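Home | Meetings | Minutes | Shop Notes | Contact
Last updated: March

Groletard Household Machines Group
Minutes of the March meeting

I took the minutes again, so they come out the way I talk. If I got your point wrong, tell me before the next meeting and I'll fix it. We started at 7:05 p.m. in the back half of the Pluvport shop.

1. Last month's minutes

Approved with one change. I had written that the towel folding talk was "mostly about towels," and the speaker would like it to say that it was mostly about corners. Fine! It was mostly about corners.

2. Money and room

We have $592 in the account after paying for the room. The new work lamp came to $121 and everybody agreed it was worth it, although there was a longer talk than I expected over whether a lamp is equipment or furniture. It's down as equipment. The room is ours at the same price through the summer.

3. Can they tidy up yet?

This was the big item and it ate most of the evening. The question on the agenda was "Can a machine do a household chore start to finish without somebody standing next to it?" and we narrowed it down pretty fast to one chore, putting small stuff away in baskets. You know the kind of thing, the bottles and boxes and cups that pile up on a bathroom counter or at the end of a checkout lane.

I said my piece first (privilege of holding the pen). I think tidying is harder than it gets credit for. A bottle that's standing up wants to be grabbed one way and a flat little box wants to be grabbed another way, and a cup has a handle that can be pointing anywhere. A four-year-old sorts that out without thinking. The machine has to get each one right separately, and then it has to decide where the thing goes, and that part is a matter of taste even in my own house.
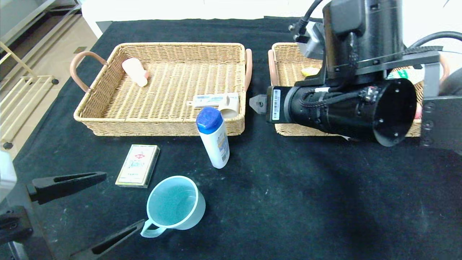
The other side of the table said I was being too gloomy, and they had a fair point. Two arms help a lot. One can be over the basket while the other is down by the things still waiting, and that's how I put away groceries too, when I'm in a hurry. They also said that people keep judging these machines on speed when nobody would care if it took all night, so long as the counter was clear in the morning. I liked that argument more than I let on.

Then we got into baskets versus bins. Several people felt strongly that a smooth plastic bin is the right choice for any machine, and that wicker is asking for trouble with all the gaps and handles. One member sells both and says her customers buy wicker four to one over plastic, so if the machine can't handle wicker it can't handle houses. I wrote that down twice by accident, so I guess it made an impression.

Agreed: the group's test chore for this spring is putting small items into baskets. Wicker is allowed. I'm writing up the rules.

4. Fingers

Carried over from last month, when we ran out of time. The question was soft fingertips or hard ones with a pattern cut into them. The Gbeho people (that's our name for the table by the window, for anybody new) have always been on the soft side. They say rubber forgives you if you come in a little crooked. The rest of us think a rough, hard face holds a slick bottle better and doesn't need to be peeled off and replaced every few weeks.

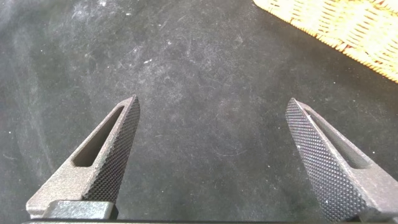

Open fingers with the crosshatched gripping faces, basket at upper right.

I asked what happens with a thin cardboard box, and got two answers. One was that the points will chew up the printing if you squeeze too hard. The other was that you shouldn't be squeezing a box that hard in the first place! Both are probably true. There was also a good comment about pointed tips, which can get down beside a thing that's lying flat, where a wide pad would just bump against it and push it across the table.

No vote. We'll run the same chore with both kinds and compare.

5. The shop-floor report

Our visitor from Stavetti, which makes shelf fittings, told us how it's going over there. They have 27 stations where a person takes parts out of one tray and puts them in another, and they've tried a machine at one of them. It does fine on the parts that all look alike. Mixed trays go back to a person. A run of 400 parts of one kind is a good afternoon for it, and a tray with five kinds in it is a bad one.

What I took away is that the shop has it easier than the kitchen. You can bolt the tray down and you can tell the supplier to face everything the same way. I can't tell my family anything of the sort.

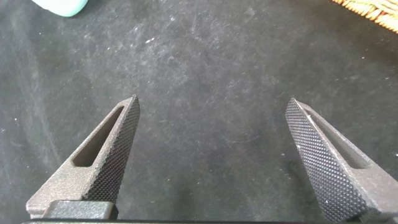
We talked a bit about the empty grab too, meaning when it closes on air and carries on as if it had something. Stavetti's fix is to check how far the fingers closed before moving off. Somebody asked if that works for a thing as thin as a greeting card and the answer was "not very well." I'd like us to put one very thin item in the spring test for that reason. No objections, so it's in.

6. So, yet or not yet?

We did a show of hands. "Not yet, but for one chore in one room, maybe" won by a lot. Two people held out for a plain yes, and one for a plain no, and he was also the one who wanted to go home.

7. Things to do

Me: write the basket rules and send them around before April.
Window table: bring the soft fingertips, plus spares.
Everybody: bring one small thing from your bathroom counter that you wouldn't mind getting scratched. No glass please.
Still open: who's bringing the extension cord.

Closed at 9:20 p.m. Coffee ran out well before that.

Related
February minutes: towels and corners
January minutes: is a dishwasher a robot
Shop notes: labeling your bins
Getting to the Pluvport shop and where to park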